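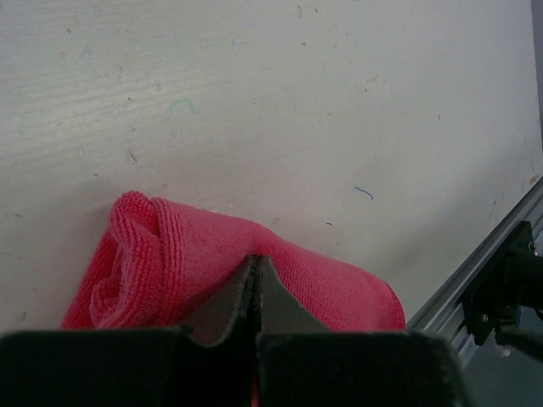 Good evening, and thank you for attending this session on the care of shared rehearsal rooms. The Claswood Music Trust opened its Gosville rooms to local bands in January, and 20 groups now hold a regular slot. Wear shows soonest on plain surfaces. A pale tabletop picks up scuffs, specks and small stains, and a microfiber towel should be kept within reach of every mixing desk.

Next point: sound levels. Bands in the Girnley room are asked to keep amplifiers off the party wall and to finish by the posted hour. Drum kits remain on the carpet.

Pause for questions on bookings.

Funding. The Caputo grant provides $2000 for microphones and cables, to be spent over 2 years. A session costs each band $55. Members who wish to comment on the fee may do so in writing before the spring meeting.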